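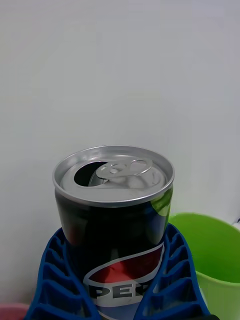

I've had Gaslow email newsletters landing in my inbox for years (I signed up for a discount on garden twine and never left), so I was more interested than most when word went round that the company's copy is now being written by a two-person outfit above the old bank in Rurcombe. They're called Adjei, they've been going since the spring, and Gaslow is far and away the biggest name they've landed so far.

The job is a big one for a pair of writers. Gaslow wants all 102 pages of its website redone before the end of October, plus a fortnightly newsletter and the little cards that go out in the parcels. I used to write brochures for a living, and I went a bit pale when I heard the number! Adjei tell me they've finished 56 pages already and the first batch went live last month. The returns page is the one to look at. It used to go on for ever and you had to scroll past a paragraph about the firm's values to find the address. Now the address is at the top.

I popped in for a cup of tea and a nose about, and what struck me was how little talk there was of keywords. They do all that — the page titles, the search phrases, the bits of text that show up under the link — but they do it last. First they ring up the people who answer the customer phones and ask what callers get muddled over. Then they write the answer down, read it aloud across the desk to each other, and take out anything that makes the other one wince. "Solutions" goes straight in the bin, apparently, and so does "passionate".

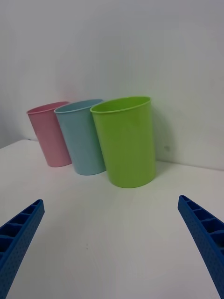 Pink, light blue and lime green cups.

They didn't come cheap, mind you. Gaslow had a quote from an agency in Jistley that came in lower, and I'm told there was a fair bit of grumbling over it before the contract was signed. The Jistley lot were offering to turn the whole site round in 8 weeks, and Adjei wouldn't promise anything of the sort. I can see why somebody holding the budget might have gone the other way.

Adjei are also starting a drop-in morning for small businesses in Rurcombe, first one in September, from 10am in the room behind the library. Bring a page of your own website or a leaflet you're not happy with and they'll go through it with you for nothing. I'm taking my About page, which still says I have a fax machine. Places aren't bookable, so it's a case of turning up early — and bring it printed out, as the wifi in there is hopeless.

Comments (3)

twinehoarder
The new returns page is miles better. Still can't find the delivery charges though??

Marrowfat
Will they look at menus at the drop-in? Ours has been wrong since we changed the Sunday roast.

hilltop_b
Jistley agency did our site and it was perfectly good, just saying.

We use cookies to remember your settings and count visits. Accept all | Manage choices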